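Skellance manipulation group
Minutes of the data collection meeting, May
Start 09:30, small meeting room

Present: Noeline Rewi (chair), Nhung Lương (minutes), collection operators, one from training.
Apologies: Voß, who sent written comments under item 4.

1. Minutes of the last meeting
Accepted with one correction. Under item 3, "wrist view" should read "wrist views".

2. State of the set
Nhung reported 1,279 episodes recorded against a target of 2,000. Of these, 812 have been reviewed and labelled. The rest are in the review queue in order of recording. The target stays as it is until the first training run has been scored.

Noeline asked whether episodes stopped early by the operator are in the total. They are. They carry the label "stopped" and are left out of training by default. Training would like to keep them on disk for a later test on failure detection. Agreed.

3. Hand episodes with the yellow part
The wrist views were gone through on the large screen. Discussion was mainly on the approach, with the fingers over the raised rim and the thumb on the other side.
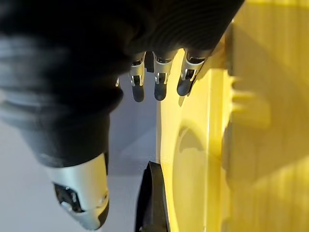

Operators differ in how long they hold before closing. Some go straight in, others wait above the part and correct the wrist angle first. Training does not mind a spread in timing but wants the waiting kept short, as long still sections teach the policy to stand still. It was agreed that a hold is allowed for one correction only. If a second is needed, the operator backs off and starts the approach again within the same episode.

The instruction text was also found to vary. Both "pick up the yellow part" and "grasp the yellow part" have been typed in. Both will be kept in the existing episodes. From now on the text is to be picked from the list in Okitz and not typed by hand.

4. Blur and rejection
Voß's comments were read out. He would reject any episode in which the wrist view is blurred while the fingers are close to the part. Nhung disagreed: the policy will meet the same blur when it runs, and a set cleaned that hard would no longer match.

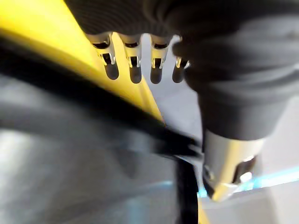

The rule in Selus at present scores the whole picture for sharpness, so a moving background can fail an episode even where the fingertips are clear enough to label. Noeline proposed scoring the region of the fingertips separately. Accepted for trial. Episodes already rejected on the old score will be run again before anything is deleted.

5. Labels
The start of contact is being marked at different points by different reviewers. Two readings were put forward: first touch by any finger, or first touch by the thumb and a finger together. The second was chosen. The guide will be changed and the reviewed episodes checked by sample.

6. Any other business
Start positions are still too alike in the later sessions. Operators to use the printed sheet and tick off each position.

Actions
Nhung: fix instruction list in Okitz; update labelling guide.
Noeline: fingertip region score in Selus; reply to Voß.
Operators: new hold rule from the next session.
Training: sample check of contact labels.

Meeting closed 10:40.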